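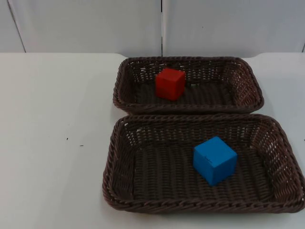
3.2 자극물과 배치

정리 과제에는 등나무풍으로 엮은 짙은 갈색의 얕은 바구니 두 개와 나무 블록을 사용하였다. 바구니는 흰색 탁자 위에 앞뒤로 놓았으며, 뒤쪽 바구니를 앞쪽 것보다 작은 것으로 하였다(그림 2). 두 바구니의 테두리는 꼬아 엮은 형태이고 경사진 옆면은 성긴 격자 구조이다. 그림 2의 배치에서는 빨간 블록이 뒤쪽 바구니에, 파란 블록이 앞쪽 바구니에 하나씩 들어 있다. 이하에서는 이를 분리 배치라 부른다.

용기의 재질은 예비 조사에서 결정하였다. 매끈한 플라스틱 상자를 쓴 조건에서는 블록이 바닥에서 미끄러져 최종 위치의 분산이 커졌고, 참가자가 블록을 다시 고쳐 놓는 빈도도 높았다. 엮은 바닥면에서는 이러한 재조정이 줄어든 대신 블록이 약간 기울어진 채 멈추는 사례가 관찰되었다. 기울기는 분석에서 오류로 처리하지 않았으며, 블록의 밑면 전체가 바구니 테두리 안쪽에 있으면 올바른 배치로 판정하였다. 이 기준은 Rothe와 Harms의 수납 과제 채점 방식을 따르되, 테두리에 걸친 경우를 별도 범주로 둔 점에서 차이가 있다.

두 바구니의 간격은 독립 변인에서 제외하였다. 간격을 둔 조건에서는 참가자가 그 사이의 탁자 면을 임시 보관 장소로 이용하는 경향이 있어, 색상에 따른 분류와 공간 활용 전략을 구분하기 어려웠다. 따라서 본 실험에서는 앞쪽 바구니의 뒤 테두리를 뒤쪽 바구니의 앞 테두리에 가깝게 붙이고, 매 시행 전에 위치를 확인하였다. 탁자의 왼쪽 영역은 블록의 출발 위치로 사용하였다.

그림 2. 분리 배치. 뒤쪽의 작은 바구니에 빨간 블록, 앞쪽의 큰 바구니에 파란 블록이 놓여 있다.

3.3 절차

참가자는 탁자 앞에 앉아 색상과 바구니의 대응 규칙을 구두로 안내받았다. 연습 시행은 다섯 차례였고, 규칙을 잘못 적용하면 안내를 반복하였다. 본 시행은 참가자 전체를 합하여 600회이며, 이 중 200회에서는 대응 규칙을 반대로 제시하였다. 시작 신호 후 2000ms 이내에 블록을 집지 않은 시행은 반응 지연으로 분류하여 이동 시간 분석에서 제외하였다. 배치 정확도 분석에는 해당 시행도 포함하였다.

채점은 Han과 Gaillard가 독립적으로 수행하였다. 두 채점자의 판정이 다른 시행은 Simanjuntak이 재검토하였고, 불일치는 대부분 블록이 테두리에 닿은 경우에 집중되었다. 앞쪽 바구니는 크기가 크고 참가자에게 가까워 이동 거리와 목표 면적이 함께 달라진다. 두 요인의 효과는 본 설계에서 분리할 수 없으므로 바구니 간 이동 시간의 차이는 기술 통계로만 보고한다. 같은 바구니 안에서 규칙 제시 방식에 따른 차이는 4.1절에서 다룬다.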